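Who is the glass-bottom boat really for?

Every seaside town I visit now seems to have a way of showing you the fish without getting you wet. Cirkton has two glass-bottom boats and a semi-submersible. Damilura, further down the coast, has a tunnel with a moving walkway, and since March a "reef theatre" where you sit in the dark and watch film of a reef that lies a ten-minute swim from the door.

I have paid for all of them, so I think I am allowed to grumble.

The case for these attractions is always put the same way. Most people don't dive, many can't swim, and why should they miss out? I have no quarrel with that. My mother never learned to swim and would have loved a look through a porthole. What I doubt is the second claim, printed on every leaflet, that a look through the glass makes people care for the sea.

Does it? I went out on the Cirkton boat on 12th May. We were given twenty minutes over the reef and then forty in the gift shop queue, with a stop between the two for drinks.

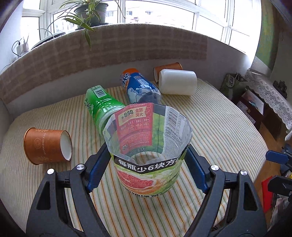
The commentary told us that the harbour was founded in 1619 and that the boat cost more than a family house. Of the reef we learned that it was "very special". A boy near me asked why so much of the coral was white. The guide said it was a different kind. Perhaps it was, but I have snorkelled there for years and I remember it brown.

Then there is the matter of numbers. Kirevico, the firm that runs the boats, is proud of carrying 3000 passengers a week in high season. The posters say 3000 "new friends of the reef". I would like to know what these friends do once they get home. If the firm has ever asked them, it hasn't told the rest of us. Out of each ticket of 900, in the local money, a share is said to go to conservation – how big a share, the website doesn't say, and my two emails went unanswered.

I am told I am being unfair. The boats keep people off the coral, and feet and fins do real damage. True enough. But the moorings were put down on the reef as well, and the engines run all day above it.

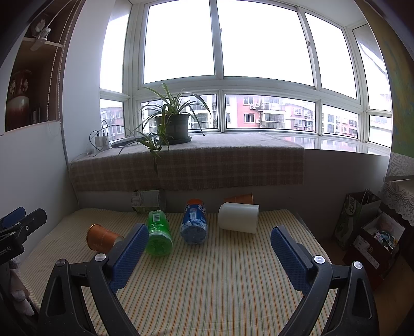

A green bottle lying on a striped sheet.

Compare the old Dehghan pier, which has no windows at all. You lean on a rail and look down. On a calm morning you see mullet, sometimes a turtle, and often nothing. It costs nothing and there is no voice telling you to be amazed. I have watched children stay there for an hour with a bit of bread on a string, and they asked better questions than anyone on my boat.

I don't want the boats scrapped. I want them to print the share of the ticket that goes to the reef, on the ticket, and I want a guide who is allowed to say that the coral is dying when a child asks. Until then I shall take visitors to the pier, and they can buy their own ice cream.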